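Grimside Presents Fuseo, a Towel and Cloth Handling Kit for Two-Arm Robot Tables

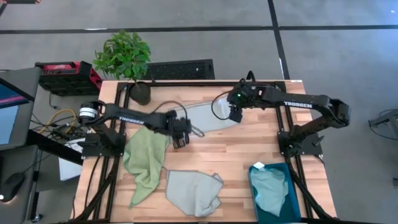 STÖCKER, October – Grimside announces today that Fuseo, its kit for handling towels and small cloths with two robot arms, is open for orders. First deliveries are planned for the same month. The kit is made for small laundries, hotels and training workshops which already own a two-arm table, or which plan to buy one, and which do not want to write their own software.

Cloth is a difficult material for automation. A box has the same shape every time, but a towel can lie in a thousand ways. In many smaller laundries the sorting and folding of hand towels is therefore still done by hand, also where the washing and drying is automatic since many years. Fuseo is intended for this last part of the work.

What the kit contains

Fuseo consists of the control software, a set of soft finger covers for the grippers, a calibration sheet for the worktop, and 50 practice cloths in different sizes and colors. The robot arms, the table and the computer are not included. Customers can use their existing equipment if it fulfills the requirements in the data sheet, which Grimside sends on request.

The software has three work programs. The first one takes single cloths out of a bin and lays them on the table. The second one spreads a cloth flat, with one arm holding and the other arm pulling. The third one folds the cloth in half or in quarters and puts it on a stack. The programs can be used one by one or in a row. A cloth that the software can not recognize is moved to the side, and the operator gets a message on the screen.

Tested with Zeko

Before the release, Fuseo was in trial use for 6 months at Zeko, a laundry service for guesthouses and hair salons. The staff there worked with the kit on the early shift and reported the problems every Thursday. Many of their remarks went into the final version, for example a larger stop button on the screen and the possibility to change the fold in the middle of a job.

Grimside wants to be clear about the limits. Fuseo handles cloths from hand towel size downward. Bath sheets, bed linen and garments are not supported in this version. An experienced worker still folds faster than the kit, and the advantage is mainly in long, uniform jobs. Very thin microfiber cloths, which often stick together, should be separated before they go into the bin.

Price and availability

The license costs 325 euros per month and table, with updates and support by e-mail. The practice cloths and the finger covers are part of the first delivery. The first series is limited to 200 kits. Orders are accepted through the Grimside website and at the showroom in Stöcker, where demonstrations can be booked in advance. Visitors are welcome to bring their own towels.

Press contact: Grimside, Press Office, Stöcker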